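Share 19
Comments 0

Inskip launches cyber policy wording that fits on both sides of a sheet of paper

Small firms buying cyber insurance from the specialist broker Inskip will from January be handed a policy they can read before their tea goes cold. The new product, Inskip Ama, runs to 2,682 words, definitions included. The wording it replaces was long enough to need its own index, and the index had an error in it.

Ama is aimed at businesses with up to 30 employees: accountants, lettings agents, dental practices, garden centres with an online shop, and anyone else who holds customer details and would rather not think about them. It covers the cost of restoring data, income lost while systems are down, legal advice after a breach, and claims brought by customers whose information has gone astray. The policy is underwritten through Clonulent, the managing agent that has handled Inskip's professional indemnity book for several years and has, by its own account, never been asked to remove so many adverbs.

"We sat down with the old wording and a pencil," said Declan Marsden, head of commercial lines at Inskip. "By lunchtime we had crossed out a clause excluding losses arising from telegraphy. I can't tell you when that went in. I can tell you our clients had been paying for someone to print it."

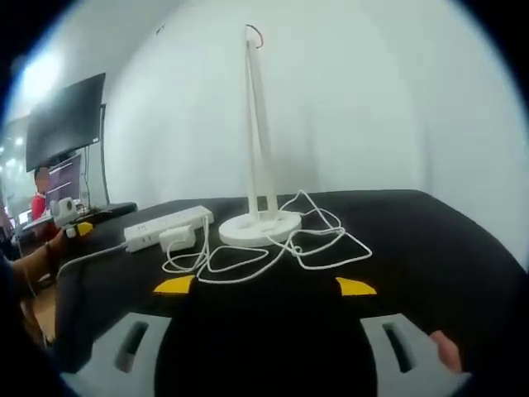 Does the policy pay out if a member of staff is tricked into sending money to a fraudster?

Payment fraud is covered up to a limit shown on the schedule, provided the firm telephoned the payee on a number it already held before changing any bank details. If no call was made, the claim is reduced by half. It is not refused outright.

That last point took most of a summer to agree. Under many policies a missed check ends the conversation, usually in a letter beginning "Unfortunately". Inskip argued that small firms make mistakes at ten to five on a Thursday like everyone else, and that a policy which only answers to the careful is of limited use to the people most likely to ring up. Clonulent took the view that some checking ought to be encouraged. Half was where the two sides ran out of biscuits.

The broker also looked back through 577 queries from existing cyber clients to see what people wanted to know. The most common question was whether they were covered. The second most common was where they might find their policy. Questions about encryption standards, to which the old wording gave four pages, came up once, from a client who turned out to be revising for an exam.

Several changes followed. The proposal form has been cut to 19 questions, each of which can be answered by someone who doesn't work in IT. The phrase "computer system" now has a single definition, where previously it had three that did not agree. The notification period has been extended, so that a firm has 30 days from discovering an incident to tell its insurer, and "discovering" means somebody in charge knew about it – not that a warning email was sitting in a junk folder.

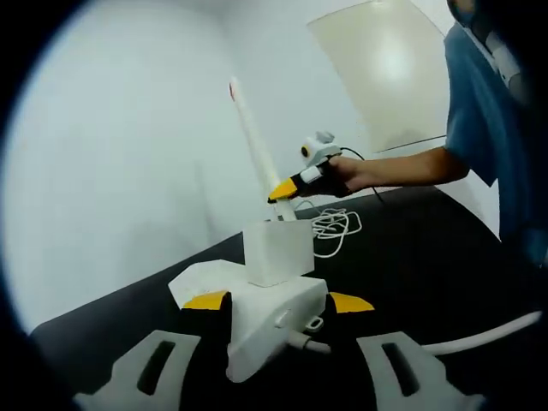
Claims will be handled by Wolta, which runs a telephone line staffed day and night. Callers are given one handler who stays with the claim until it is settled. Wolta has agreed not to play music while people wait, after the test panel described the previous selection in terms that cannot be repeated in a release intended for the trade press.

There are things Ama does not do. It does not cover the cost of improving systems after an attack, only of putting them back as they were. It does not cover fines where the law forbids insuring them. It will not pay for a breach the firm knew about before buying the policy, though Mr Marsden reports that hope springs eternal on that front.

"Cyber insurance has a reputation for being something you buy because your bank or your biggest customer told you to," he said. "Fair enough. Most of my clients did. I would just like them to know what is in it, and I'd like to know myself without having to ask Legal."

Existing Inskip cyber clients will be moved to the new wording at renewal and need do nothing beforehand. Those who prefer the old one may keep it for a further year on request. So far there has been one request, from a retired solicitor who helped to write it.

The full wording, the proposal form and a summary are available from Inskip's commercial team. The summary is shorter than the policy, a detail the company checked after an earlier attempt came out longer.

ENDS

Notes to editors

Inskip is an independent broker arranging commercial cover for small and medium-sized businesses. Cover is subject to terms, limits and acceptance by the underwriter. Mr Marsden is available for interview most mornings.

Share 19
Comments 0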